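The Night Ferry to Drerkia

The ferry left Budton at 7 in the evening, and she was on it with one suitcase and her mother's coat. The coat was too big. She had meant to have it taken in and never had.

There were 30 seats in the lounge and most were empty. She took one by the window and put the suitcase between her feet. Inside it were the papers for the house, in an envelope from Omerović, the law office on the harbor. She had signed two of them. The third she hadn't read.
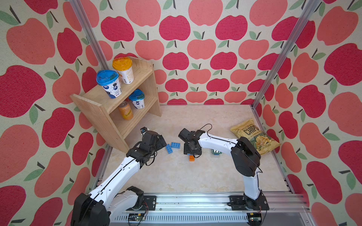 An hour out, the wind came up. The lights in the lounge went down to half and a man across the aisle lay flat on the floor with his hat over his eyes. She ate a roll with cheese. She thought about the kitchen in Drerkia, the drawer that stuck, the smell of the stove in June when it had no business being lit.

Her brother had wanted to sell in the spring. She had told him to wait, and he had waited, but he'd stopped calling. 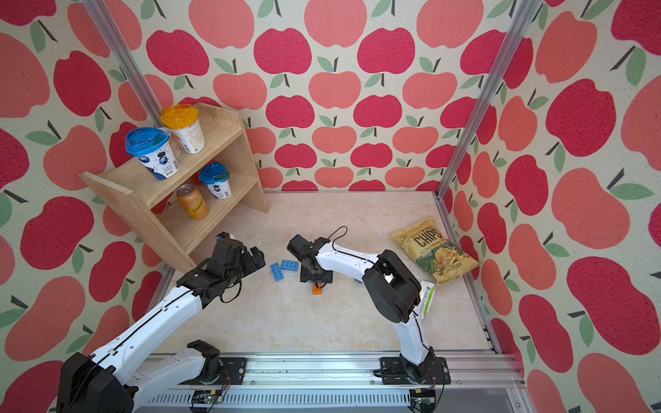 The woman at the snack counter told her the crossing would run late, and that she might as well sleep, since the bus to Grenent wouldn't leave without them. It never had, in 26 years.

She didn't sleep. She took out the third paper and held it under the reading lamp. It said the house would go to both of them – equal shares, no conditions. She read it again to be sure.
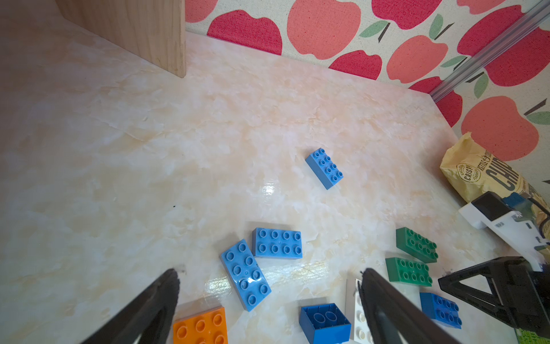

Why had he wanted to sell, then? He had a roof to pay for and a car that didn't start, and he was too proud to say so.

She put the paper back. The man on the floor turned over and went on sleeping. Outside there was one light, low down, and after a while there were more.
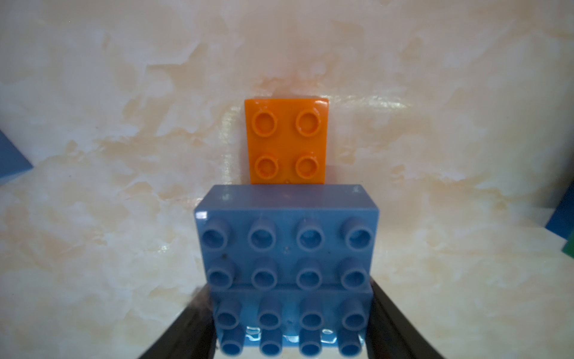
Orange brick and light blue brick.

She buttoned the coat to the neck and went up on deck. Her brother was standing at the end of the pier with his hands in his pockets. She waved, and he took one hand out.

Comments

marlowe_k: The coat got me. I have one like it in my closet.

tidewater: Did she keep the house? I want to think so.

penny26: Read this on my lunch break and then read it again. More please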